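Fruit drinks: the questions we keep getting
September
By Olga Loureiro

Is a fruit drink the same thing as juice?

No, and the people selling it would rather you didn't ask. "Juice" on its own is a fairly strict word. "Fruit drink" can cover anything from a decent splash of juice to a small amount of concentrate in sugar and water. If the front of the bottle says "drink", "beverage", "nectar" or "refresher", turn it around and read the ingredients.

What does "made with real fruit" tell me?

That some fruit went in. It says nothing about how much. I have a carton on my desk from the Runley shops that says it in letters taller than the brand name, and apple juice from concentrate is fourth in the list, behind water, sugar and another sort of sugar.

How do I find out how much fruit there is?

Look for a percentage beside the fruit in the ingredients list. On drinks sold here, the fruit named or shown on the front will normally have one. Ingredients are listed by weight, biggest first, so even without a number you can tell when pear is a long way behind water.

Watch for blends too. A "mango" drink is often mostly apple with a bit of mango, and apple is the cheaper fruit. Bleddyn Landeg wrote in to say he had bought a guava drink for his father Ifor for years before noticing that the main juice in it was apple. Ifor likes it and is still drinking it.

Is "no added sugar" worth paying extra for?

Sometimes. It means no sugar has been added, and fruit juice has plenty to begin with. Compare the "per 100 mL" column on both bottles and ignore the front. If the numbers are close, you are paying for the wording.

Why not use the "per serve" column?

The maker picks the serve. A 400 mL bottle can be called two serves of 200 mL, which halves every number in that column. I don't know anyone who puts the cap back on at the halfway line. Per 100 mL is the only fair way to compare two drinks.

The reader who tipped us off about Tastadance wants to know: can a drink really "support immunity"?

I'd like to see what they're basing it on. Usually it comes down to added vitamin C, which most people eating a few vegetables already get. Tastadance adds vitamin C, says so, and costs nearly twice as much as the plain one beside it. We asked what else was behind the claim and were sent a brochure.

Does cloudy mean there's more fruit in it?

It can. Cloudy juice has had less filtered out. A cloudy drink, on the other hand, may just have something added to make it look that way. Gums and starches are common and perfectly legal, and they'll be in the list under their names or numbers.

Is the cold-pressed stuff at the Rolton market better for you?

It tastes better to me. As for health, I've not seen anything that would make me pay market prices. Ask the stallholder when it was pressed and how long it keeps. Someone who makes their own will answer straight away.

What about imported drinks, where I can't read the front?

Packaged food sold here is meant to carry the required information in English, often as a sticker on the back. If there's no sticker, ask at the counter, and if the shop can't help, leave it on the shelf. This matters most if anyone in the house has an allergy. Chaimae Amrani, who shops for a family of six in Edwards, uses a translation app on her phone for the front and finds it good for flavours and hopeless for slogans.

Don't trust the artwork to tell you the flavour either. Pale fruit is hard to pick from a drawing – I've mixed up pear, quince and white peach. These orange labels have 冻梨 on them, frozen pear, and you'd want the ingredients before guessing how much pear that means.

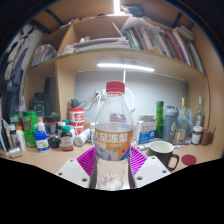
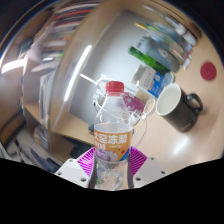
Can I count a glass of juice as a serve of fruit?

Only now and then, and half a cup is enough. Juice leaves most of the fibre behind and it's easy to drink several pieces of fruit in a minute or two. A whole pear or apple is a better choice, and water is fine if you're thirsty.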